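Trellmont Puzzles
Home | Shop | Second-hand | Lending shelf | About us | Contact

About us

Trellmont sells twisty puzzles, and the few things you need to sit down and use them. We also buy them back, clean them, fix the ones worth fixing and lend some of them out. The shop is in Etcombe, up the stairs beside the hardware store, and the website is run from the same room.

We'd better say early that we don't believe a puzzle cube will make you smarter. Plenty of boxes say so. We have read a fair few of those boxes, and the claim is usually printed near a drawing of a glowing brain, with no hint of who checked it or how. If you enjoy turning one, buy one. If you want your kid to do better at maths, we would start with maths.

How we began

Trellmont started as a second-hand table at a weekend market. We had bought a carton of mixed puzzles from a closing toy shop, and the description on the lot was "all working". Some worked. Others had a corner missing, one had been peeled and restickered by a person in a hurry, and several had been put back together in a way that meant they could never be solved, however long you kept at it.

That last kind is more common than you'd think. Somebody pops a cube apart, pushes the pieces back in wherever they fit, and sells it as scrambled. A buyer then spends a month of evenings deciding they must be thick. We have met a lot of those buyers. It is the reason every second-hand puzzle we sell gets solved by hand before it goes on the shelf. Then we scramble it again, if you've asked for it that way.

The market table became a shelf in someone else's shop, and after that the room we have now. We opened the door for the first time one November, which was a poor choice given that the heater had not arrived.

What we stock

Mostly cubes, from the little 2x2 up to sizes that are awkward to hold and, in our opinion, mostly bought to be looked at. We keep pyramids, a few odd shapes, and loose spare parts in drawers. New puzzles are on the wall side and second-hand ones are on the window side, with the blind down on sunny afternoons to spare the colours.

We lean towards stickerless cubes these days. The usual sales line is that they "never fade", and we don't repeat it, having seen one that lived on a dashboard. What we can say is that there's nothing on them to peel, and peeling is the complaint we hear most.

The puzzle we get asked about most is the 4x4. People come to it after they have learned the 3x3 and expect more of the same. It has 4 layers each way and no fixed centres, so there's nothing sitting in the middle of a side to tell you what colour that side should be. You can also reach a position near the end that simply doesn't come up on the smaller cube, and at that point most people ring us to say theirs is faulty. It's probably fine. Look up "parity" before you post it back to us.

A new 4x4 can also feel stiff. Makers will tell you it needs breaking in. Sometimes that's true, and sometimes it is a stiff cube. Give it a week. If it still catches on the turns, bring it up and we'll adjust the tension at the bench, no charge if you bought it here.

Things we don't sell

Training gloves. Timers that need an account. Anything called a "brain kit". Lubricant in bottles so small that the bottle is the better part of the price. We stocked a cube called the Bedeo for a while, on the strength of a very handsome brochure, and took it off the shelf after the returns started to outnumber the thank-yous. There is a second version out now. We have one on the bench and haven't made up our minds.

We don't do mystery boxes either. A mystery box is stock the seller couldn't shift.

The trays

We came to trays grudgingly. A puzzle tray sounds like something thought up to pad out an order, and we said as much to the first supplier who tried to sell us one. Then we spent a winter crawling under the bench after springs and edge pieces, and we gave in.

What we use now is a plain round tray in a very dark brown, with a raised rim. We call it the Rustad, after the street where we found the first one. It does two jobs. Small parts stay inside the rim when you pull a cube apart, and pale pieces are easy to see against the dark base. It has no compartments, no felt and no printed guide. It won't improve your times. If you have a baking tray you like, use that and keep your money, as it will do very nearly the same thing.

The tables

There are white-topped tables at the back where you can try a puzzle before buying it. We went through two darker tabletops before settling on white. Blue and green squares are hard to tell apart on a dark table under a warm bulb, and half of the arguments in this shop have been over colours. The white shows every mark, and we wipe it down more often than we would like.

Sit as long as you want. No one will come over and tell you the next move unless you ask.

The lending shelf

For a deposit of 20 dollars you can take a second-hand puzzle home for a month. Bring it back with all its pieces and you get the lot back. It doesn't have to be solved. We would far prefer it scrambled and whole than "solved" by moving the stickers, and yes, we can tell.

We had doubts about lending. It seemed like a slow way of giving away stock. As of Jan 18, 2020, the lending book shows 1185 loans, and almost 20 puzzles that never came home. We had guessed far worse, so the shelf stays. The big cubes come back least used, by the look of them, which fits with what we said about big cubes.

Schools in the area can borrow a mixed box for a term. Please don't write to us for evidence that it helps with concentration. We haven't any. Kids seem to like it, and it's quiet apart from the clicking.

Repairs

Bring it in, or post it with a note saying what is wrong. "Doesn't work" isn't enough – tell us whether it sticks, pops or won't solve. We'll quote before we do anything. On a cheap cube the honest quote is often that you should buy another cheap cube, and we will say that. Odd pieces from dead cubes go into the drawers, sorted by maker where we can work out who the maker was.

We don't restore old puzzles to "as new" and sell them to collectors. If a part has been replaced, the tag says so.

Reviews

There are no star ratings on this site. We tried them. People gave five stars for quick postage and one star for a cube they couldn't solve, and neither told anyone much about the cube. If you want an opinion, ring up and ask for ours, then ask someone who isn't selling it.

Finding us

The stairs are steep and there's no lift. If that's a problem, ring the bell at street level and we'll bring things down to you. Hours are on the contact page and we try to stick to them. Parking on the main street is better than the signs make it look.

At the tables
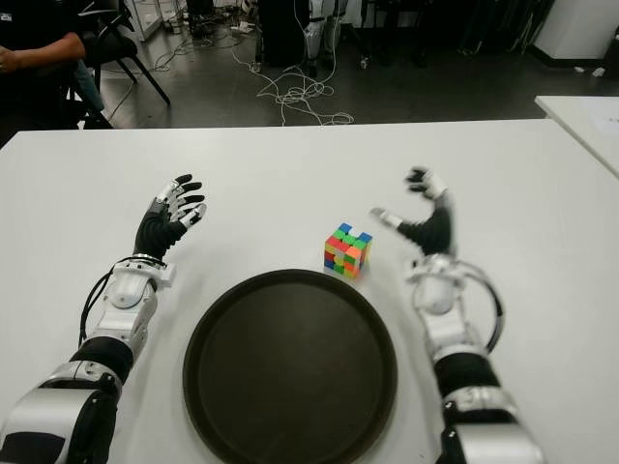
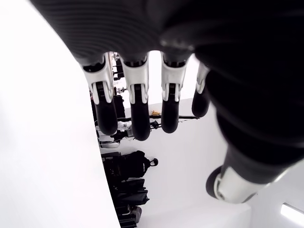
First photo: a scrambled 4x4 and a dark round tray on a white tabletop.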